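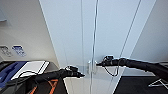
The frosted door at handle height, with the metal strip running up behind it.

Notebook, December, started 8:40 in the morning with coffee

OK, the door. I said I'd write up the door before the end of the month and then I kept writing up other things, so this entry is all door and the Punach bench notes can wait for the next one.

For anyone reading who hasn't been over to the Flurkomthorpe side yet, I'm talking about the tall frosted glass one into 101. Pale, a bit blue in the morning, and you can't see through it beyond light and dark. I like it a lot! It makes the room feel twice as big when the light's good. But it has been sticking and rattling since it got cold, and the handle has had a wobble in it that was getting on everyone's nerves (mine first).

What I knew when I started: the handle had play in it if you took hold of the end and wiggled. The door came to rest a little short of closed unless you gave it a push. And there was a buzz, sort of a thin metal buzz, whenever the air handler kicked in. Yoshinori Hoshino had put the buzz down to the ceiling grille and I'd put it down to the glass, so we each had a theory and neither of us had gone and put a hand on anything.

So I put a hand on things. Palm flat on the glass with the air running, nothing much. Palm on the long silver strip, and there it was, plain as day, a little tingle right about shoulder height and fading out as I went down. When I pressed on the strip with my thumb the buzz stopped, and when I let go it came back. I did that enough times to feel silly and then went to get Yoshinori so he could feel silly too. He agreed it was the strip. He'd like it noted that the grille also rattles, and he's right, it does, just in a lower voice.

Handle next. It's a short thing, rounded, nice in the hand, and there isn't much of it to grab, so all the force goes in close to the strip. The fixings are under a cover on the inside face and I'd never had that cover off. It's a push fit. I pried at it with a plastic spudger wrapped in tape and it popped off with a snap that made me jump. Four screws under there, two snug, one a half turn loose and one I could spin with a fingertip. That's the wobble, right there – I'd been bracing for a worn-out part and a three-week wait.

Before tightening I backed all of them out, cleaned the threads, and looked for anything chewed up. The loosest one had a shiny flat on it where it had been rubbing. I swapped it for one from the small stainless drawer, same length and head. The old one is in the dish on the windowsill. Please don't "rescue" it back into the drawer, I know how that goes.

I went in by hand, a bit at a time, corner to corner, with a drop of the blue medium-strength threadlocker on each. No driver! It's glass on both sides of a thin piece of metal and I don't want to find out what happens. Tullio Marino held the handle square for me while I snugged things down, and kept asking whether it was straight, and I kept saying yes, and then we put the little level on it and it wasn't. So we loosened it and did it again. It's straight now.

Left it 20 minutes before anybody was allowed to lean on it. The bottle says longer for full strength, so I also taped a note over the handle that said PUSH GENTLY, and people were pretty good about it.

Now the not-quite-closing. I had it in my head that the Ogura closer had gone weak in the cold, and I did give the latch-speed screw an eighth of a turn, which helped a little. The real trouble was lower down. The bottom sweep had curled at one end and was dragging on the floor. You could see a gray smear where it had been wearing. I took the sweep off, turned it end for end, trimmed the curled bit with a fresh blade, and put it back. Door comes home by itself now, nice and easy, with a soft bump at the end. I put the eighth of a turn back where it was, so the closer is at its old setting, and if it slams when the weather turns warm again that isn't me.

Test, since this is supposed to be a notebook: I let it go from halfway open, hands off, and marked down whether it shut all the way. 24 tries, air handler on for the first half and off for the rest. It shut fully on every one except a single miss, and on that one somebody had opened the far door at the same moment and I think the draft caught it. I'm leaving it in as a miss.

The strip buzz is only half fixed. I slid a sliver of thin felt tape behind the edge at shoulder height, just far enough that it doesn't show, and the buzz went quiet. But felt tape packs down and I'd give it until spring. The right thing is a proper glazing gasket. Tullio has a sample card from Pulach and he thinks their narrow gray one is the match. I held it up and it looks close, maybe a hair too thick. We need to pull a few inches of the old gasket from somewhere that won't matter and measure that before ordering anything. I did NOT pull any today, I was tired and it was nearly lunch.

Cleaning, while I'm on it. The frosted face picks up finger grease worse than you'd think, and it shows as darker patches close to the handle where everyone misses and grabs glass. What works is a damp microfiber with a tiny bit of dish soap, then a second one with plain water, then leave it alone. Paper towels leave lint in the texture. The ammonia stuff left streaks that I had to go over all again, so I've moved that bottle to the sink cupboard. The metal just wants a dry cloth. Don't use the scrubby side of anything on the handle, it has a nice even finish on it and I'd like it to stay that way.

Things I still want to do:

Measure old gasket, compare to the Pulach gray, order if it fits. Tullio.

Look at the ceiling grille, which as mentioned also rattles. Yoshinori, who I think would enjoy being right about it.

Check the handle screws again after the holidays, by hand, cover off. Me. If they've moved even a little I'll go over the threads again and maybe try a longer screw.

Ask whether we can have a small floor stop on the inside. The door swings wider than it needs to and one day it's going to meet the shelf corner. I've put a folded towel over the corner for now, which looks terrible and is staying.

Added 4:15 p.m. – went past it on the way to get my coat and gave the handle a wiggle. Solid. No buzz either, with the air going full blast. The tape residue from my PUSH GENTLY note is still on there, so I need to bring some citrus cleaner tomorrow and try it on a spot near the bottom first.

3 comments | 4 shares
Questions about this notebook: ask at the Flurkomthorpe workshop desk | Back to top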